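Ancombe trial finds home robots can tidy, slowly, but are not ready for the rest of the housework

4 July 2020

Robots can now pick up toys and put them in a box without help most of the time, but they still struggle with washing, cupboards and anything soft, according to the results of a trial published today by Olivdale.

The company ran 642 attempts at everyday chores at its workshop in Ancombe, using arms fitted with two-fingered grippers. The work was split into 4 groups: clearing a table, sorting laundry, loading shelves and putting away children's toys. The shelf tasks were set by Prustdale, a shop-fitting firm, which wanted to know whether the same equipment could restock small goods after closing time.

Of the attempts, 500 ended with the item where it was meant to be. Toys and boxed goods made up most of the successes. Towels and socks made up most of the failures, usually after the gripper took hold of two layers of cloth at once and dragged the pile along with it.

Speed remains the main difficulty. A person cleared the test table faster than the robot on every run, and the robot often paused before each pick while it worked out where to place its fingers. Objects it had not met before took longest.

Kelly Horrocks, who led the trial for Olivdale, said: "People ask us when they can buy one that does the housework. The answer is that it depends which bit of the housework. Picking up hard objects from a flat surface is going well. Folding a fitted sheet is a long way off, and we would rather say so now than have people disappointed."

She added that toys had been a useful test. "They come in every shape, they have bits sticking out, and they are never left the right way up. If you grip a ring shape too low it tips. If you grip it too high it slips out. We spent most of May on that and it did improve."

The picks were learned from examples in which a member of staff did the chore by hand with a gripper tool, again and again, with the object moved a little each time. The software, called Babaei, was then left to repeat the job with objects in new positions. 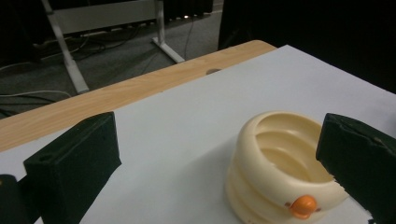 Page last changed: 4.07 pm, same day as release

A cream stacked ring toy with a small orange knob, on a white sheet between the two gripper fingers.

Olivdale does not plan to sell a household machine on the strength of these results. The next stage will cover 2 chores only, toy tidying and shelf loading, with more clutter on the work surface and less light. Prustdale has agreed to supply mixed stock for the shelf work - including bagged items, which were left out of the first round.

Laundry will be looked at again once a softer fingertip has been tested.

Notes to editors

An attempt was counted as successful if the item reached its place undamaged and no person stepped in. Dropped items that were picked up again by the robot were counted as successes.

A summary of results for each chore is available from the Olivdale press desk on request. Interviews with Kelly Horrocks can be arranged through the same desk.

Ends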